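Arm cell pre-run check, bench 4, Cliltbridge shared shop
Project: Wernero arm (pick up small pocket stuff, put it in the tray)
Checked by: Beverley Sugden
Date: 27/06/2018
Overall: PASS WITH COMMENTS. See items 5, 9 and 13.

POWER AND STOP

1. E-stop reachable from the front without leaning over the arm
OK. Moved it to the left leg of the bench. Please leave it there.

2. E-stop kills motor power, not just the software
OK. Pressed it mid-move, twice. Arm sags a bit when power drops so keep hands out from underneath.

3. Power supply cover on, all screws in
OK. Was missing one in May, somebody found a replacement.

4. Fuse correct
OK.

5. Supply cable strain relief
FIX. Grommet is split at the back of the Vivham box. Taped for now. Tape is not a fix. New grommet before the next long run.

MECHANICAL

6. Base bolts tight
OK. Quarter turn on the rear left one, rest were fine.

7. Shoulder and elbow play
OK. Elbow has a hair more than last time. Keep an eye on it.

8. Finger plates seated, screws flush
OK. Open and close by hand with power off before you sign this one.

9. Finger pads
WORN. Left one is going smooth near the tip. Will do for soft things, wont do for anything thin. Spare pads in the Ashworth drawer, bottom one, sticky runner.

10. Cables clear of joints thru full travel
OK. Walked every joint to its limit by jog, slow. Wrist cable rubs slightly at 90 degrees, added a wrap.

SIMULATION CHECK (do before any new pick on the real arm)

11. Model loads, joint limits match the real ones
OK. Limits file had the old elbow number in it. Changed and saved. If you copied the folder before today, copy it again.

12. Gripper opens fully before the approach, nothing else in the way of the fingers
OK, see below. Key ring pick. Ran it start to finish at low speed, no limit warnings.

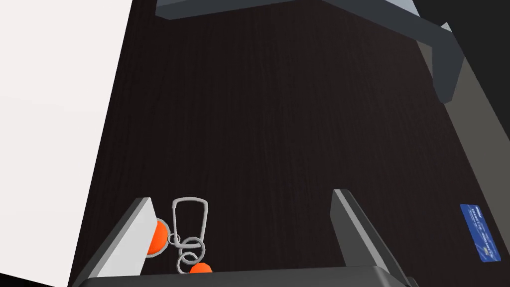
Item 12, sim view. Gripper open at the keychain, blue card over to the right.

Comments on 12: the carabiner is the part to aim for. The split rings are a pain, contact solver gets jumpy when both fingers touch linked parts, and the orange balls are round so a grip on one of those can roll out. Set the target higher on the clip and re-run before trying it for real. Also don't trust sim friction, it's set way too generous. On my list.

13. Flat objects
NOT PASSED. Card pick is off until the pads are swapped. Tried it in sim only, fingers push down into the table before they get hold of the edge. On the real arm thats a bent finger or a burnt motor. Do not run it. Script is renamed with NO at the front so you have to mean it.

14. Keep-out zones set for the bench top and the wall
OK. Wall zone was a touch thin, made it thicker.

SPEED AND FORCE

15. Speed cap set
OK. 500 in the config for first runs. It will take up to 600 but leave it alone unless you've done the whole sheet.

16. Grip current limit
OK. Tested on a rolled up rag, then on my own glove (no hand in it).

17. Arm stops on lost connection
OK. Pulled the cable, stopped right away. Plug it back in and it stays stopped until you re-arm, as it should.

AREA

18. Floor line visible
OK but scuffed. Re-tape soon.

19. Lanyards off, hair tied, sleeves up
Applies to visitors too. Had to ask one person to step back today.

20. Safety glasses on the hook
Two pair missing. Check your bag pls.

TO DO
Grommet (5) - me, this week
Pads (9) - whoever opens the drawer first, write it on the sheet
Re-run 12 with the higher target - me
Friction values - me, later
Floor tape - anyone

Signed B. Sugden. Next check before the first real key ring run, full sheet again, no skipping the sim section.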